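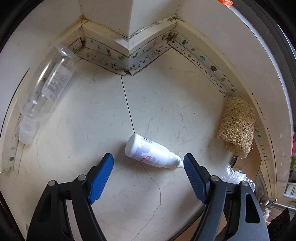
Unit 8: Small Bottles and the Countertop
Housekeeping and Home Care, evening section
Handout prepared by Hortensia Arboleda

Welcome back, everyone, and thank you for the lively talk last week about pantry shelves (I am still thinking about Milagros and her spice tins!). Tonight we move on to something smaller and, I think, more stubborn: the little bottles that gather on a counter. Droppers, samples, travel sizes, the empties that were set down for a minute and stayed through November. They hardly take up any room, so we stop seeing them, and then one evening we go to wipe the counter and find that we are wiping around things.

Please read these notes before the practice hour. The long version is in the Griffiths reader, and the pages on stone care are worth a second look if you have a stone or stone-look counter at home.

Sorting first

Pick up each bottle and decide where it belongs before you reach for a cloth. I like to make 2 groups, one to keep and one to let go, and I would ask you not to start a "maybe" group, because in my house that group ends up back on the counter by breakfast.

A dropper bottle needs a little patience. Hold it upright, check that the cap is snug, and read the label for a date. Eye drops and medicines often have a limit on how long they may be used once opened, and the leaflet or your pharmacist can tell you what it is. If the print has worn so far that you can't tell what is inside, please don't guess and don't sniff. Put it aside for the pharmacy take-back. Anything you keep should stand up in a small tray or cup – a bottle on its side rolls, and a slow leak can go unnoticed for days.

Empty clear bottles are easier. Rinse, let them drain with the neck down, and check your local rules about caps and labels before they go in the recycling. Thịnh Kim asked whether a paper label has to come off. Many places don't mind it, but if you want to save the bottle for something else, a soak in warm soapy water will usually loosen the paper. Write the new contents on it right away, and never put a cleaning product in a bottle that someone might drink from.

The surface itself

White counters with gray veining are lovely and they forgive a good deal, but smudges and specks do show once the light is low and comes from the side. Wipe with a soft damp cloth and a drop of plain dish soap, then again with clean water, then dry. Skip vinegar and lemon if there is any chance the counter is real marble, as acid will dull it.

Seams deserve their own pass. Work along the line with a corner of the cloth wrapped over your fingertip, and start at the back, where crumbs like to settle. If a seam has opened, or you find a crack, keep standing water off it and ask someone who repairs counters to take a look.

For next time

Clear one stretch of counter at home and bring a short note on what you found there. Nilton Cuervo and Ruth Arango will go first. Bring your own cloth, too, please – the class supply is in the wash.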